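# Luder hand-held gripper, three weeks of tidying

I bought the Luder in March because I wanted to know one thing: can a machine pick up after my family yet? I am not an engineer. I repair sewing machines in a small shop, and at home I have two children and a floor that is never clear. The Luder costs 269 dollars, and for this money you get a pair of black fingers on a handle, a charger, and a program that learns from the way you use it. You do the chore by hand with the gripper, many times, and later an arm can try to repeat it. I have the small Lesora arm from a friend, Santeri Kinnunen, who lent it to me until summer.

First the good things. The handle is comfortable, also for a small hand like mine. The battery lasted through every evening I worked with it. The manual is short and I understood it on the first reading, which I can not say about the manual of my Mustonen dishwasher.

For learning I began with socks, and this was a mistake. A sock has no shape. The fingers close, and you get half of it, or you get the sock and also the corner of the carpet. After two evenings I gave up the socks and moved to small hard toys, and finally to a ball and a box on a table. Santeri told me that everybody begins there, and I should have listened. 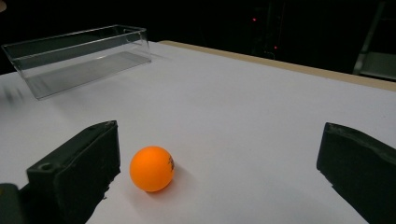

*An orange ping-pong ball between the fingers, with the clear plastic box still empty behind it.*

A ball is a fair test for a gripper, I think. It is light and it rolls away when one finger touches it before the other. With my own hand on the handle I put it in the box almost every time. With the arm the result was less happy. I made 100 demonstrations over one weekend, and when the arm tried alone it was slow, and it stopped above the ball like a person who forgot why he came into the kitchen. Sometimes it closed too early and pushed the ball off the table. My younger child enjoyed this very much and wanted to see it again.

When it works, it is nice to watch. But then I moved the box to the other side of the table, and the arm carried the ball to the old place and dropped it there. I needed to make new demonstrations with the box in different positions. So at this moment I am spending more time to teach the chore than the chore has ever taken from me.

In the shop I had better luck. I have a tray of empty bobbins that must go to a second tray, always in the same place and always the same size. Sirkka Honkanen, who works with me on Saturday, taught it this job before lunch, and the arm has done it since then with only small mistakes. It is slower than Sirkka. She says she does not mind, she can do the threading meanwhile. For work that repeats exactly I would say yes, a machine can do it now, if somebody stays near.

Some complaints about the product itself:

- The program must be restarted each time the charger is connected.
- Spare fingers are sold only in a set, and Sterwood, the shop where I bought mine, did not have them in stock.
- The closing force has 5 levels, but between the lowest two I feel no difference.

I give it 3 stars. For a small workshop with simple, equal parts I would give one more. For a home with children I would wait, or buy it only if you like the teaching itself, as I began to do a little. The socks I still pick up by hand.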